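Listcombe trials cheaper tier with ads before every film

Film streamer Listcombe has started testing a cheaper plan that puts ads in front of every film, and two sets of them in anything over feature length. Subscribers spotted it first. Screenshots of the sign-up page were doing the rounds by breakfast, the company confirmed it a few hours later.

The plan is called Listcombe Light. Standard definition only, one screen at a time, no downloads. Live channels are left out too, so no Ruvel, which will annoy the people who joined for the cycling.

Nearly 3000 households are in the trial. Listcombe wrote to them in January asking if they'd like to swap, and 2758 have done so up to now. They can go back to their old plan whenever they like, but not then return to Light while the test is on.

Price is the odd bit. Different households are being shown different amounts, and the company won't say what they are. A spokesman would only say it was "well under" the standard plan and that nothing had been settled for a full launch.

"We want to see who stays," said Maksym Ostapchuk, who runs subscriptions at Listcombe. "People tell us in surveys they don't mind adverts if the bill goes down. Then they get one in front of a film they've waited all week for and they feel a bit differently. So we're asking them to live with it for a while."

Ads are sold through Birkel, which already handles the breaks on Atinga's free channels. Each break is capped at 20 seconds a spot and children's titles carry none at all, on any plan. Viewers can't skip, though pausing and coming back wont restart the break, a moan Atinga users have had for ages.

Existing customers outside the trial will see no change to what they pay or what they get. Whether that holds is another matter. Atinga said much the same when it brought in its own ad plan, then put up the price of everything else the following spring.

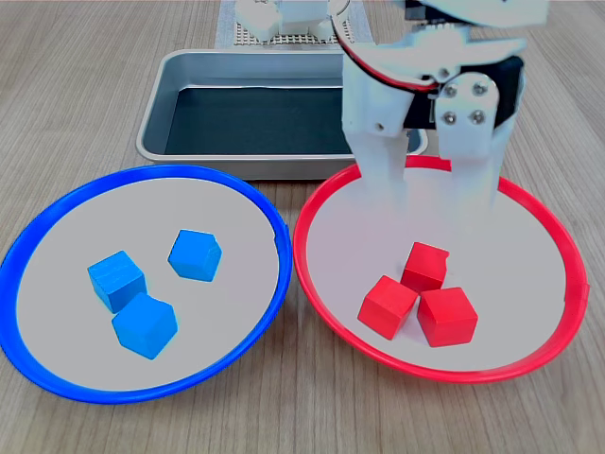
TV & Streaming Desk

Reaction on the Listcombe forum was mixed. Plenty of members wanted to know why they hadn't been asked. Others said they'd take the ads happily if downloads were put back in, as they mostly watch on the train. A few had already cancelled over last year's rise and said they might come back for Light, depending on teh price.

The test runs until the summer. Listcombe says it will decide after that whether to offer the plan to everybody, and it has not ruled out a second trial with live channels added.

Birkel declined to comment. Atinga has been asked if it plans to match the offer.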